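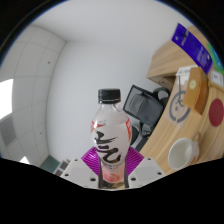
3.2 Gripper set-up and upkeep

The same finger assembly is used on the hand-held tool and on the arm in the Josano cell, so that wear or misalignment found on one can be checked against the other. Each assembly consists of two fingers, the carriage they slide on and the camera bracket. The parts are numbered and kept as a set. Fingers are never swapped singly, as a new finger paired with a worn one closes off centre.

The fingers are white plates with round mounting holes (Figure 2). Screws are tightened by hand in a crosswise order and marked with paint pen across the head and the plate. A broken paint line is treated as a loose screw even if the screw feels tight. In the first weeks we used thread lock on all positions, but this made finger changes slow and damaged two plates during removal. It is now used only on the carriage screws.

Finger alignment is set with the jaw closed on a straight gauge bar supplied by Mittal. The operator looks for an even line of contact along both fingers, loosens the side that touches first, and lets it settle against the bar before tightening again. The gap between the fingertips must not exceed 2 mm when the jaw is fully closed. If it does, the carriage is taken off and the rail cleaned with a dry cloth. Oil is not used on this rail. An early trial with light oil left a film on the contact surfaces, and smooth objects slipped until the parts had been washed.

The camera is checked after the fingers. Its wide lens gives a round field of view with black corners, and both fingers must appear in it, one on each side of the held object. In Figure 2 the tool is closed on the lower end of a clear plastic bottle, with the ridged magenta pad directly behind it. We use upright bottles of this sort as a check object because a small tilt is easy to notice against the wall behind. The operator compares the live view with a stored reference and adjusts the bracket until the fingers line up with it. The lens is wiped before this step, never after, since wiping can turn the bracket slightly.

A full service is carried out every 4,000 closing cycles, counted by the controller on the arm and by a switch on the hand-held tool. The rail is removed, both fingers are inspected for cracks at the mounting holes, and the return spring is replaced. Cracks were found on one set after roughly 700 cycles. The set had been printed with the layers running across the finger, and the print orientation was changed for all later sets. No further cracks have been recorded at the holes.

After any service the assembly must complete 100 closings without a fault before it goes back into use. Faults are written in the Liketska log with the set number and the initials of the person who made the repair. M. Testa carried out the services on the hand-held tool and M. Gil those on the arm. Both worked from the same written procedure, which was last revised on March 31, 2018, when the rail cleaning step was moved ahead of the camera check.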